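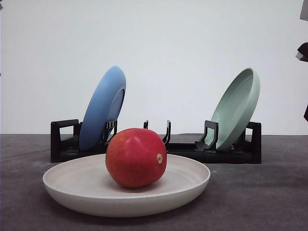
Altitz Bench Automation Club — Cell 2

Mon 14 May
by cell2notes

The Borus cell had its second service this week. The counter stood at 3,000 cycles since the last one. I started with the arms parked and the power off, wiped down both cable runs, and checked every clamp by hand before I picked up a tool. Two of them took a quarter turn. The fingers came off next. They slide out once the two small screws are loose, but the left one always sticks, and I had to work it side to side for a while.

I cleaned the mating faces with a dry cloth and put the fingers back on with new screws from the Catance kit. The old ones had rounded heads, which was my own doing from last time.

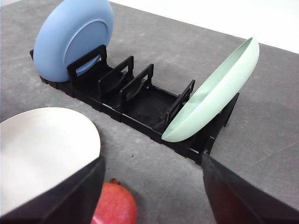

The wrist camera has to be checked again any time the fingers have been off. I open the live view and look at how much of each finger shows at the bottom corners, then jog the wrist until something I know sits between them. With the pomegranate down there, the black body of the left finger still covers a bit of its left side. I can live with that. What I don't want is a finger that hides the rack, and the open slots past the fruit are in clear view. I saved the offsets and wrote them on the card inside the cabinet door.

After that came slow moves above the table at the lowest speed, one arm at a time, with my hand on the stop button.
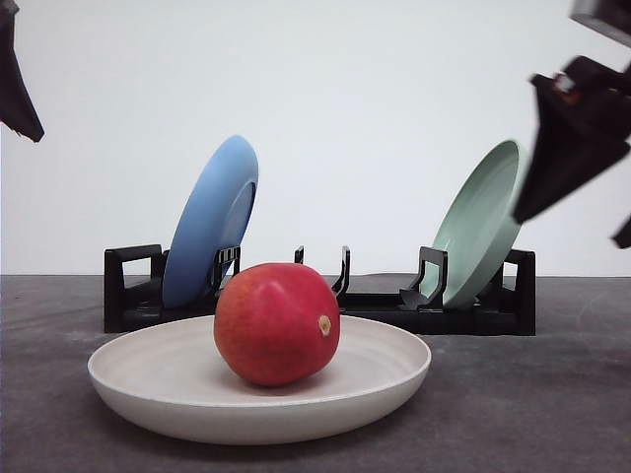
Altitz, September

Adding to the old post so it's all on one page. The cell has run 1,110 cycles since I last reset the counter. The screws have held. The belt on the right arm was a little slack, so I set it again with the Kröger gauge and ran the homing routine from cold. I also moved the park position higher, and it clears the plates in the rack with more room than before.

Still on my list are a new cover for the cabinet fan and a longer camera cable.

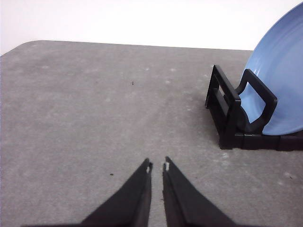

One reader wrote to ask why I don't put thread locker on the finger screws and be done with it. I tried it once on the old cell, and getting them out again took most of an evening — the screws are very small and the heads are soft. The same reader checks theirs with a paint mark across the head and the body, so any turning shows up right away. I'm going to do that at the next service.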